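Pitholm Hand-Held Gripper Kit, Club Edition

For school and college robotics clubs. Sold by Cerkside Classroom Supply. Page updated Thursday, August 29, 2019.
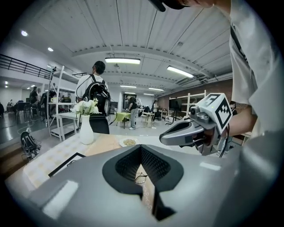
Kausar Janjua wrote to us after a term with two of these and said the kit is fine but the word "starter" on the old page was a lie, as her club spent the first three meetings on cables and charging before a single student picked anything up. We took the word off.

What you are buying

Two gripper handles with fingers, two camera modules, two printed marker cubes, the cable set, a hard case and a paper manual. There is no robot arm in the box. Students hold the grippers and do the job themselves, and the recordings are meant to be used later to train an arm. If your club has no arm and no plan to borrow one, think hard before ordering. You will end up with a lot of video.

Price: $1,769 for the pair
Single handle, no case: $758
Spare marker cube: $40
Stock: ships in August and after, while the current batch lasts

What the maker says, and what we think

Pitholm says a student can learn to use the gripper in one class period. Holding it, yes. Getting recordings worth keeping took the clubs we supply a good deal longer. Students rush. They turn the wrist too fast and the marker cube goes out of view, and the whole take is junk.

Pitholm also says the kit "scales to any project." We don't know what that means. The club from Asten that used it for their table-clearing project aimed for 3,000 takes and set up several small tables so more than one team could work at once. They stopped well short of that and still entered the Kramer Cup. Their arm placed in the middle. Their advisor thinks a simpler task and fewer, cleaner takes would have done better, and we agree.

The fingers are good. They close evenly and they don't pinch. The trigger is stiff for smaller hands, and younger students will want to swap off often. We would not order this for anyone under middle school, whatever the brochure says.

Space and setup

Plan on a room where people can walk around a table without bumping each other. Use real household things if you can. Plates, cups and cloths from a thrift store are fine. Keep the lighting the same from one session to the next, and write down which table each team used. That last one sounds fussy until you try to sort a month of files with no labels.

Software

The recording program runs on a normal laptop. It is plain and it mostly works. It does not warn you when the disk is full. Pitholm has promised a fix twice and we will believe it when we have it. Check free space before each meeting.

The training side is a separate download and needs a much stronger computer than most clubs own. Ask a local college before you pay for anything.

Returns

30 days, unopened or opened, as long as both marker cubes come back unbent. We don't take back handles that have been repainted. Yes, this has come up.

Clubs ordering more than one kit should email us first. In most cases we will try to talk you into one kit and a second battery charger.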